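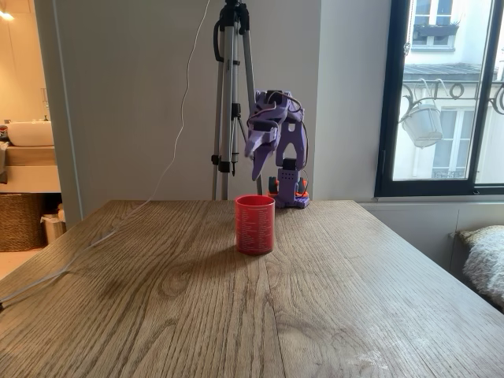

Report No. 3, page 1

Trukomau: equipment and spending report to the Allura fund
Period covered: grant approval through the end of October

Summary

Trukomau is on schedule for its first phase and under budget on equipment. The first arm is built and set up. We have used part of the parts money, none of the contingency, and we are asking for one change to the plan for the second phase. The request is at the end of this report and needs an answer before we place the next order.

What we bought

The original plan called for a ready-made arm from Guthrie. Their quote came in above the line we had for it, and the price did not include mounting hardware or spare motors. We went with printed parts and bought the motors separately. The purple parts were all printed from one filament order, which cost $46. Motors, including two spares, came to $219. Clamps, screws, cables and a power supply were ordered together from Udolier for $177.

Total equipment spending for the period is $442. Shipping was free on the Udolier order and is included in the price of the other two. Receipts for all three were sent with the last claim form.

We did not buy a workbench. The plan had an amount set aside for one, and we have left it unspent for now. The arm clamps to an ordinary wooden table, and the tripod we use for overhead recording was already on hand, so it does not appear in the budget either.

Work done

Assembly took longer than planned. Two of the printed links had to be reprinted because the screw holes were too tight for the motors. The filament from the first order covered the reprints. We also lost several days waiting for a replacement cable, which Udolier sent at no charge.

The task for this phase is simple pick-and-place with a single object. We chose a red cup for it and have stayed with the same cup throughout, so that results from different sessions can be compared. As of this report we have recorded 405 attempts. A breakdown by start position will be in the next report, when the labeling is finished. We would prefer not to give a success rate before then. 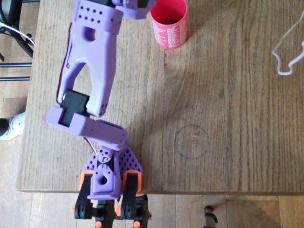

The mounting budget is the part of the plan we most want to revise. We had put very little into it, on the assumption that a base plate and a couple of cheap clamps would do, and the real cost was nearly three times that. The arm sits at the near edge of the table on a wide purple bracket, with a clamp on each side of the shoulder, the ones with the orange tabs. If we build a second arm it will need the same bracket and the same pair of clamps, and those should be listed as their own line. They are currently grouped with "small parts," where they are easy to miss.

Wiring is a smaller item but should also be planned for. We had no allowance for longer motor cables or for cable ties. Both are cheap, and we would like to buy enough at one time for two arms.

Spares

Our experience so far suggests the following stock for each arm: two motors, one full set of screws, one spare cable for every joint, and enough filament to reprint the two longest links. We have not yet used either of the spare motors. We still recommend keeping them, as delivery times on this model have varied a good deal from one order to the next.

We do not recommend a service contract. Guthrie offers one, but it covers only their own arms.

Plan for the next period

Finish labeling the recorded attempts.
Repeat the task with the cup placed at new positions on the table.
Print and fit a second set of jaws for the gripper.
Get an updated quote for a second set of motors.
Decide whether the bench money is still needed.

The last item depends partly on space. A second arm can share a table with the first only if the table is long enough for both to reach out fully. If it is not, we will need either a second table or the bench that was in the first plan. We will measure before asking for anything.

Request

We ask Allura to approve moving the unspent bench money into the equipment line for the second phase. It would pay for a second arm built from the same parts, with the clamps and bracket budgeted separately as described above. The total grant amount would stay the same. If the bench turns out to be necessary, we would pay for it from contingency and report it as such.

Udolier holds its prices for 30 days from the date of a quote, and we will ask for a new one once we have a decision. Nothing will be ordered before then.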